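Section 4: Setting up the mounting ramp and side rail

Read this section before bringing the first pony into the yard. It covers the Fuvero ramp as supplied to riding groups for disabled riders. If your group has the older Kernska block, the rail fittings are different and you should use the sheet that came with it.

You will need two adults to move the ramp. Do not try to lift it from one end.

4.1 Choosing the ground

1. Pick a level stretch of yard or arena edge. Concrete, rubber matting or firm sand will do. Grass is suitable only in dry weather.
2. Allow clear space at the foot of the ramp for a wheelchair to turn.
3. Leave the far end open so that the pony can walk straight out after mounting.
4. Sweep away stones and loose bedding.

Caution: Do not set the ramp against a gate that may be opened during a session.

4.2 Placing the ramp

1. Wheel the ramp into position with the brakes off.
2. Lower all four feet until the wheels are just clear of the ground.
3. Check the platform with a spirit level, lengthways and then across. Adjust one foot at a time.
4. Tighten the locking collar on each foot by hand, then give it a further half turn with the spanner.
5. Walk up and down the ramp. It should not rock. If it does, go back to step 3.

Note: The feet settle on sand. Check the level again after the first rider has mounted.

4.3 Fitting the side rail

1. Slide the rail posts into the sockets on the side away from the pony.
2. Push the pins through from the outside and fit the clips.
3. Pull hard on the rail in both directions. There should be no movement at the sockets.
4. Fit the removable chain across the top of the ramp. It stays closed until the pony is standing in place.

Caution: Never fit the rail on the pony's side. A stirrup can catch on it.

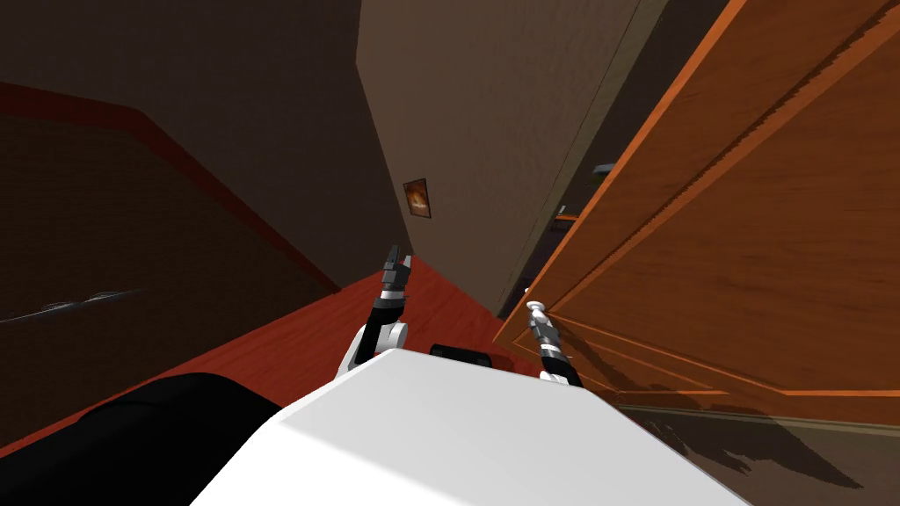

Issue 2 – page 60

4.4 Bringing in the pony

1. Lead the pony past the ramp once without stopping.
2. Come round again and halt with the saddle level with the middle of the platform.
3. The leader stands in front and slightly to one side. The second helper stands on the off side, opposite the rider.
4. Check the girth and both stirrups.
5. Open the chain and let the rider come forward in their own time.

If the pony steps away from the platform, close the chain and walk another circle. Do not pull the pony sideways. Ponies new to the ramp need several quiet visits with no rider – the Tetville group feeds theirs beside it for the first week.

4.5 After the session

Remove the rail and chain, raise the feet and wheel the ramp under cover. Brush sand out of the sockets before it packs down. Spare pins and clips are ordered from Holloway; give the number stamped under the platform.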